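4.2 Cleaning the Ireo table surface

Clean the surface every 5 days, or sooner if smudges build up.

1. Clear loose items from the part you are cleaning.
2. Mix 2 capfuls of Plattner soap into a bucket of warm water.
3. Wipe along the length of the top with a soft cloth, then go over it with plain water. 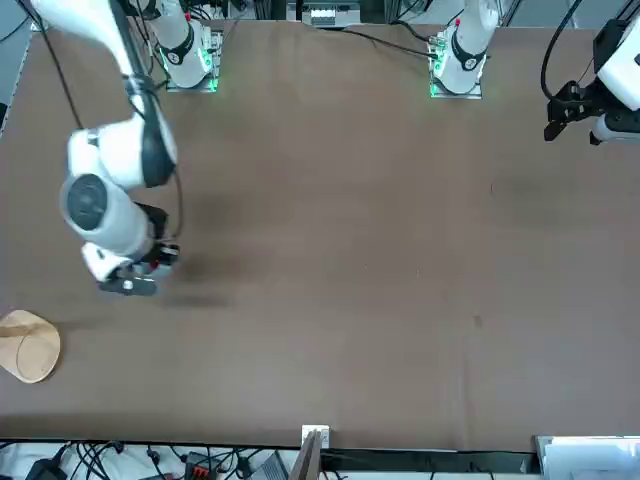 4. Dry the surface with a clean towel. Leave it for 5 minutes before putting anything back.

Caution: Do not use bleach or scouring pads on the matte finish.

Note: Replacement feet are sold by the Custerport parts desk.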